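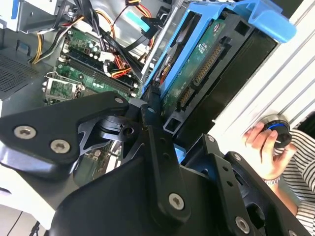

A drive caddy is a removable carrier that holds a hard disk drive inside a desktop computer case. It is also called a drive tray, drive sled or drive carrier, and the names are used loosely, although some makers keep "tray" for carriers without a front handle. The caddy grips the drive along its sides or from below and slides or swings into a bay built into the case. Most are molded from plastic, often in a strong color such as blue or green that marks the parts a user is meant to touch. A caddy may have a curved handle at one corner, and many leave the underside of the drive open, with the green circuit board and its connectors facing outward. Because it can be lifted out as a unit, the caddy shortens many kinds of work inside the case, including work on the memory slots and the processor socket.

Background

Early desktop computers held their drives with screws driven through the sides of a fixed metal cage. Four screws were usual. Two of them were often on the far side of the cage, where they could be reached only after the motherboard tray or the second side panel had been taken off. Replacing a drive in such a case was slow, and dropped screws sometimes lodged under the motherboard.

Carriers with built-in pins came into wide use in office machines as manufacturers tried to reduce the time spent on service calls. The pins fit the threaded holes in the sides of the drive and hold it without tools. The plastic flexes outward while the drive is pressed in and then closes around it. Home builders' cases took up the same idea later, and many mid-priced cases now come with two or more carriers already in the bays.

Construction

A typical caddy for a 3.5-inch drive is a U-shaped piece with two side rails joined by a front bar. The front bar carries the handle or a pair of squeeze tabs. Steel pins, usually four, are set in the rails. On better carriers each pin sits in a rubber or silicone ring, which reduces the vibration passed from the drive to the case.

Full-frame caddies surround the drive on all four sides. They are stiffer than the U-shaped kind and take up slightly more width. Rectangular openings are commonly left in the frame to save material and let air pass. Some full-frame designs also accept 2.5-inch drives, which are fixed with screws through holes in the base.

The Horkberg pattern, found in a range of small office towers, has a rigid outer frame and a separate inner clip. The clip can be replaced when its pins wear. The Durnar pattern is a single molding with no loose parts. It is cheaper to make but has to be replaced whole if a rail cracks. The two are not interchangeable, even though they are nearly the same length.

Placement in the case

Caddies are mounted in one of three ways. In the most common arrangement they slide into a stack of bays near the front of the case, behind the intake fan. The drive may lie lengthwise, with its connectors toward the motherboard, or crosswise, with its connectors toward a side panel. Crosswise mounting makes the cables easier to reach and leaves more room for long expansion cards.

In compact cases the caddy may be held upright against a wall or hung from a bracket over part of the motherboard. It then has to be taken out before the parts underneath can be serviced. A third type swings on a hinge – the whole bay turns outward through the open side of the case and locks there while the drive is changed.

Cabling

A SATA drive needs two cables. The data cable is thin and flat and runs from the drive to the motherboard. It is sold in many colors, among them red, black, yellow and light blue, and the color has no electrical meaning. The power cable comes from the power supply and normally contains yellow, red and black wires, with orange added on supplies that provide the 3.3-volt line. Yellow carries 12 volts, red carries 5 volts and black is ground.

Both connectors on the drive are L-shaped, so the plugs fit only one way. They sit side by side along one edge of the drive. The plastic tongue behind the contacts can break if a plug is pulled at an angle, and carriers that leave some clearance around the connectors are easier on it. Cables are usually tied into a bundle and led along the edge of the case. Enough slack should be left for the caddy to be drawn out by a few inches before the plugs are removed.

Removal and fitting

The computer is shut down and unplugged before the case is opened, except in machines built for hot swapping. The two cables are taken off first. The handle is then lifted or the tabs squeezed, and the caddy is drawn straight out of the bay. To free the drive, one rail is bent gently outward until its pins clear the holes. The new drive is set with one row of pins in place, and the other rail is pressed closed.

A drive should be handled by its edges. The circuit board is exposed on the underside and can be damaged by static electricity or by pressure on its components. The caddy should slide back with light force and stop with a click. If it stands out from its neighbors, a pin has usually come out of its hole.

Faults and replacement

Plastic caddies become brittle with heat and age. The handle or latch generally fails first, followed by the rail near the rear pin. Arai, a maker of spare carriers, rates its standard tray for 1000 insertions. Few desktop trays see more than 18 in their working life. Missing pins are a frequent fault in second-hand cases and can sometimes be made good with short screws of the same thread.

Replacement caddies are sold by part number, which is normally molded on the inside of one rail. Eltora towers use two numbers, 2140 for the full-size bay and 2256 for the compact bay. The 2256 is shorter at the rear and will enter the larger bay, but it does not latch there.

See also

Drive bay
Computer case
Hard disk drive
Hot swapping
SATA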